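1/ Can a machine put the washing away yet? Plenty of people ask me. My short answer is no, though parts of the job are getting close.
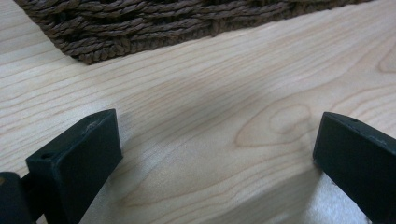 2/ Gripping is the easy bit. Cloth is harder because it never lies the same way twice. Ekaette Olatunji reckons on 550 tries before a black top goes in a basket reliably. I'd say more.

3/ A person clears a pile in 50 seconds and thinks about tea.
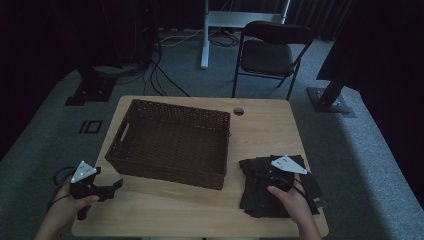

4/ Shop floors next. Same problem, bigger piles.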